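# Handout 6: Chores and machines – where bin picking stands

These notes cover the second half of the unit on manipulation. Read them before the lab; the grasp-planning math is in Handout 5 and is not repeated.

## 6.1 The question

Household and shop-floor chores look different on paper and share most of their hard parts. Emptying a toy box, sorting returns at a warehouse and loading a parts washer all reduce to the same loop: find an object, choose a grasp, lift, confirm, place. The question for this unit is narrow. Given a bin of objects the system has not been programmed for one by one, can a machine empty it without help, at a pace someone would pay for?

The working answer is "sometimes, in a cell". A cell means a fixed arm, a known bin, controlled lighting and a person within reach of the stop button. Take away any of those and the published success rates stop being a useful guide.

## 6.2 What makes a bin hard

A bin of identical castings is a solved problem for most purposes. The pose of each part can be matched to a single model, and a failed pick costs one cycle. Mixed household items break this in several places.

- **Compliance.** Plush and fabric deform under the fingers. A planner that assumes rigid contact will predict the wrong closing width.
- **Contact between objects.** Closing on one item often moves its neighbor, so the pose estimate for the second pick is stale before the first is finished.
- **Walls.** Tall walls remove most side approaches. The wrist, and whatever cables run along it, must fit inside the opening along with the fingers.
- **Reflections.** Bare sheet metal returns a second, dimmer copy of a colored object. Segmentation trained on matte backgrounds tends to accept the copy.
- **Clusters.** A bunch of grapes is one object to a person and many to a detector. Lifting by a single fruit is a valid grasp by the geometric test and a poor one in practice.

The bin below holds most of these cases at once: a plush animal near the left wall, a ridged lime-green box with its open end facing left, a dark blue cylinder on its side with a faint blue reflection in the metal behind it, and a toy figure lying against the grapes. The finger of the gripper is down among the last two.
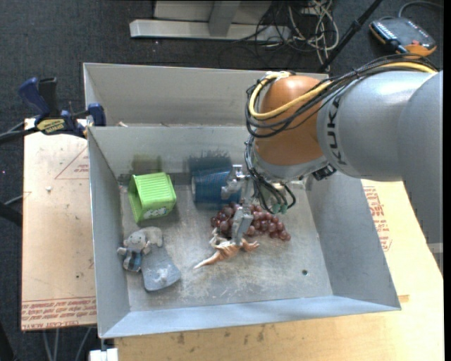

**OSTHOLM, November**

The lab course at Ostholm uses a fixed protocol so that groups can compare results. Each group runs 50 attempts on a mixed bin. An attempt begins when the arm leaves its home position and ends when the object is released over the drop zone, or when 66 seconds have passed. Objects dropped back into the bin count as failures even if the next attempt recovers them.

Two planners are supplied. Trerkaler is the older one and works from geometry alone: it fits opposing contact pairs to the depth image and ranks them by clearance. Wuler is learned, and was tuned on 500 labeled grasps recorded in the same type of bin. Neither planner knows object names. Both return a wrist pose and a closing width, and both hand over to the same motion layer, Rind, which checks for collisions with the bin walls.

Note that Rind models the arm and gripper as rigid bodies. Cables are covered by a padded volume around the wrist – generous enough to reject some grasps near a wall that would be reachable in fact. Record these rejections separately. They are not planner failures.

## 6.3 Reading the results

Report the following for each planner:

1. Success rate over all attempts.
2. Success rate by object class (rigid, soft, cluster).
3. Mean time per successful pick.
4. Interventions, meaning any time a person touched the bin, an object or the arm.

Item 4 carries the most weight in grading. A planner with a high success rate and one intervention every few picks has not replaced a person; it has given that person a different job. For a home the tolerable number is close to zero. On a shop floor it depends on how many cells one operator covers.

## 6.4 For the lab report

Write 2 pages, not counting plots. State the bin contents and the order in which objects were removed. Discuss at least one failure in detail, with the depth image if you have it.

Questions on the protocol go to Hammad Chaudhry. Bring the log files with you; problems with Rind are hard to diagnose without them.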